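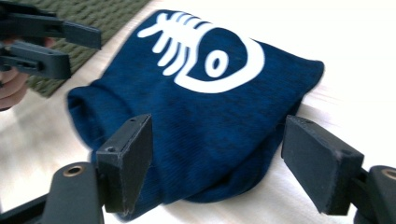
Skellov is the set of recordings we made at the Mustari returns room in Brumton, and I wrote this README because I got tired of answering the same emails (sorry, everyone who emailed). It covers what's in the folders, how we recorded it, what's wrong with it, and what the whole thing has done to our working day, which people ask about more than the file format. The goods are soft and they don't help you. Take a navy knit with a big white print on it, lying bunched up on a pale tabletop: the print is bent by the wrinkles, one edge is rolled over like a cuff, and you have to decide where to put two stiff gripper fingers while a second gripper comes in from the other side. I've handled returns for years and I still have to stop and think when I do it with a gripper instead of my hands.

Last updated 6 Aug 2023

What's in it

There are 797 recordings. Each one is a single person with a gripper in each hand, picking up, flattening, turning, folding or stacking knitwear and other small soft goods on a table. The longest run to 300 seconds and then the recorder stops by itself, so a few end with a fold half done. I left those in. If you only want finished folds, filter on the "completed" column in sessions.csv.

The folders are:

raw: video straight from the grippers, left and right kept separate
synced: the same video lined up in time, plus gripper opening
notes: one text file per session, typed by whoever did the session
sessions.csv: one row per recording, with item type, task, completed yes/no and the person code

Start with synced unless you have a good reason not to. The raw folder is mostly there for people who don't trust our syncing, and fair enough!

The notes are uneven. Some people wrote a paragraph, some wrote "ok". One of mine just says "sleeve again". I thought about cleaning them up and decided against it, but please read a few before you build anything on the labels. We called the same item a hat, a beanie and a pouch depending on who was typing, and a bunched-up knit can pass for any of them.

Who made it

Eight of us from the returns room took part, on paid shifts, during regular hours. Randi Söderlund set up the schedule and wrote the consent form, and she's the one to contact if you worked on a session and want it pulled. You don't have to say why. Person codes were shuffled before release and the list that connects them to names isn't in here. Hands show up in the video. Faces shouldn't, and if you find one, tell me and I'll take the file down the same day.

There's no sound. We talk a lot while we work and most of it was about other people.

How we recorded

We started in February with long, careful sessions and ended up with short ones, mostly on account of wrists. Holding a gripper and squeezing it for a whole morning is harder on you than folding by hand. We learned that the slow way, and after the second week we switched to short blocks with regular packing work in between. If you're planning to collect something similar, put that in the plan from day one and give people a say in how long a block lasts.

The lighting isn't even. Parts of the table wash out to nearly white in some recordings, and fast moves blur. I could have thrown those out, but the room really does look like that on a bright day, and a machine working there will have to cope with it the same as we do.

What it's for

We collected it so that the folding cell from Dal Bello could learn our goods instead of someone else's. It came to us able to handle flat, square things (towels, basically), and our returns are not flat or square. Please use the data for research on handling cloth, for teaching, for trying out grasp ideas, whatever. Please don't use it to time people. The sessions are practice with an awkward tool, and the speed says nothing about how fast anyone folds with their own hands. We asked for that line in the license before we agreed to record, and it's in there.

What it changed for us

OK, the part people write to me about. I was nervous when the cell was announced, and so was the rest of the room. What we got from management was a written promise that nobody's hours would be cut during the trial, and they've kept it so far. I can't tell you what happens after the trial. I've asked.

Day to day, the cell takes the easy stuff, and I have mixed feelings about that. Easy stuff used to be the rest between hard stuff. Now the pile in front of me is all twisted straps and inside-out sleeves and things that came back with a stain somebody hoped we'd miss. It's more interesting and I'm more tired. We got a longer afternoon break out of it, which helped a good deal, and we had to push for it.

I also didn't expect to care how the recordings turned out. But once you've spent a morning working out how to explain to a machine which edge of a knit to grab first, you notice you know a lot more than you thought. I never had words for it before. We now get extra pay for recording sessions, on the argument that showing how the work is done is a skill, and I'd tell anyone being asked to do this to settle the rate before picking up the gripper.

Known problems

Left and right are swapped in a handful of early sessions. They're flagged in the csv where we caught them.

Dark knits are overrepresented. It was winter when we started and that's what people were sending back.

Gripper opening drifts a bit over a long recording. Use it as a trend and don't read it as an exact distance.

The finger pads got scuffed along the way, so grip late in the set may not match grip early on. We have no measurement of it.

There's very little in the way of silk or anything slippery. We tried, we dropped it, we gave up. It's on the list for version 2, along with zippers.

Reporting things

Open an issue and give me the session number and what you saw. I read them on my break, so don't expect an answer within the hour. Fixes go into the changelog with your name on them if you'd like that, and without it if you wouldn't.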